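Speaker notes – Floors, finishes and the cost of cleaning
Prunside Estates Service, briefing for building managers
Length: 15 minutes, with questions to follow

## Opening

Good morning, and thank you for making the time. The purpose of this talk is to set out how the Estates Service intends to choose floor finishes in its office buildings over the coming years, and what building managers will be asked to contribute.

The present arrangements were inherited from four separate organisations. Each had its own list of approved products and its own cleaning contract. As a result, two corridors in the same building may be washed with different solutions, on different days, by different teams.

[Pause. Ask who manages a building with more than one type of floor.]

## The current position

The survey covered 2535 rooms. Carpet tile remains the most common finish in offices, followed by sheet vinyl and then ceramic tile. Timber survives mainly at Bindwood, where the original boards on the first floor are protected and will stay as they are.

Condition was graded by the surveyors on a scale of one to four. Most rooms fell in the middle two grades. The worst results were at entrances, where matting was too short or had been taken up and never replaced. Managers should note that the specification asks for matting long enough for several full paces, and that a small mat placed inside the door does not meet it.

[Slide change.]

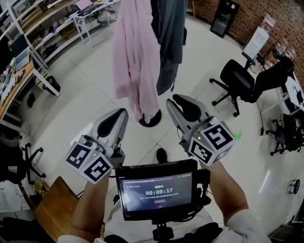 The choice between hard and soft flooring in an office has usually been left to whoever held the budget at the time of refurbishment. The Service proposes to end that practice. Under the new guidance, the finish will follow the use of the room, and the reasons will be recorded in the building file. Carpet will be kept for rooms where quiet is needed for most of the day. Hard finishes will be preferred where equipment is stood on the floor or moved about. A pale tiled floor of the kind on the slide is acceptable in an office-like room under the guidance, provided that the joints are sealed and the slip rating is confirmed in writing. Pale finishes show scuffs sooner than mid-tones, and the cleaning schedule must allow for this.

## Cleaning

The new contract will be held by Nair and will apply to all buildings except Bindwood, which keeps its present arrangement until the boards have been treated.

Three points should be made clearly.

- Tiled and vinyl floors will be damp-mopped daily. Machine scrubbing will take place once a quarter.
- Carpet will be vacuumed daily on main routes and twice a week elsewhere.
- Spills are to be reported through Pota, the online help desk. Messages left with individual cleaners will not be logged.

[If asked about evening work: cleaning will finish by 7 p.m. in all buildings. Alarm times are unchanged.]

## Replacement programme

Funding has been agreed for 70 rooms in the first phase. Entrances and ground-floor corridors come first, then any office graded four in the survey. Managers who believe that a room has been wrongly graded may ask for a second visit, and should send the room number and a short note of the defect.

Work will be arranged outside normal hours where possible. Furniture must be cleared before the fitters arrive. The Service can supply crates – please request them two weeks ahead – but it cannot move personal belongings.

Samples of the approved finishes are on the table at the back. The greys look darker under these lights than they will in most offices.

## Questions

[Have the room schedule to hand. Questions about rent or lease terms should be passed to the Property Office.]

The draft guidance is open for comment until the end of July. Comments should be sent through Pota under the heading "Floor finishes".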